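Marnov Community Rooms: refurbishment grant
Progress report to the Dilten Fund, August

Where we have got to

The main room is painted. We say this first because the last report promised it and then spent a page on damp. The damp has been dealt with, the plaster has dried out, and the walls have had their two coats of white. The paint came from Cutard, whose colour card offers more whites than we have chairs. We chose the cheapest.

The worktops and the big table have been resurfaced in plain white as well, against the advice of the pottery group, who wanted brown and are probably right. We have asked everyone to use mats. Compliance so far is what you would expect from people holding glazes.

A plain white surface does show its quirks in a flat light: a little grey, a little mottled, slightly cool. The fitters call this character and did not charge extra for it.

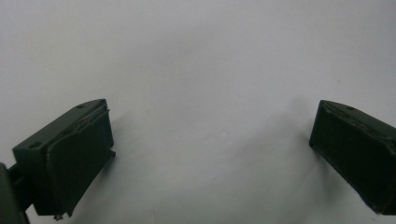 Money

Of the 742 pounds set aside for paint and surfaces we have spent 700. The remainder will go on brushes, the last lot having been left overnight in a jar of something that was not white spirit. The shelving line stands at 500 and is untouched, as the shelving is still at Trịnh's workshop waiting for brackets. They were the wrong brackets in the spring too.

We would like to move 70 pounds from shelving to lighting. The old strip light hums in a key that the choir finds unhelpful.

Still to do

Shelves up, once they exist.
New light in the main room.
Skirting along the back wall, which was measured twice and cut once, short.
Door handle on the store cupboard. At present we use a spoon.

Bookings

The room reopens to regular groups at the end of the month, mornings first. The choir has asked for 7 pm and the pottery group has asked for 7 pm. We will report on the outcome next time.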